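Ilis halo ring from Bastos, one month in

Posted March 19, 2022 by Selina Steiner 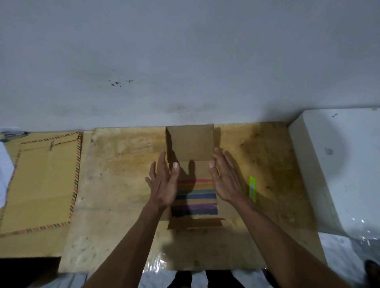

Squaring up a plain brown box on the floor.

Quick one, I have to be out the door soon. A few of you asked about the blue ring in my last post. No, not engaged again. Same husband! Ours got lost on a beach and I wanted a stand-in that looked like the royal style, big oval blue stone, little clear ones all around. The Ilis, from Bastos. $254 with the silver band, 90 more for gold plate. Went with silver.

Stone is lab grown. Color is good, very good. Deep blue in the kitchen, almost black at dinner. In daylight you get that proper cornflower thing. My sister in law Googled it under the table, thought it was the real deal for a good ten minutes.

The halo. Mixed feelings. 17 small stones and they do sparkle but the claws catch. Sweaters, hair, the lining of my good coat. I filed one down myself with a nail file, probaly voids something. Since then better.

Sizing runs small. I'm a 6 everywhere and the 6 would not go past the knuckle. Exchange took nine days, they paid postage one way only. Get the half size up.

Wore it every day through February, dishes included. Band has fine scratches, underneath mostly. Stone has none. No green finger. One of the tiny stones looks cloudy now, might be hand cream, havent cleaned it properly yet.

Compared to the Ferkudgate one, which I had on loan for a weekend: Ferkudgate is $200, lighter, sits lower, doesn't snag. But the blue is flat, kind of a swimming pool blue. If you type on a keyboard all day get that one. If you want people to grab your hand at a wedding, the Ilis.

Took it to Wendell Greenberg at the repair counter in Grarville for the loose-ish claw. He tightened it for free and said the setting was decent for the money. He also tried to sell me a watch strap.

Four out of five. Would be a higher score with smoother claws and a fairer exchange policy. Earrings to match are coming out in the same blue, clip-ons too, and I will probably cave.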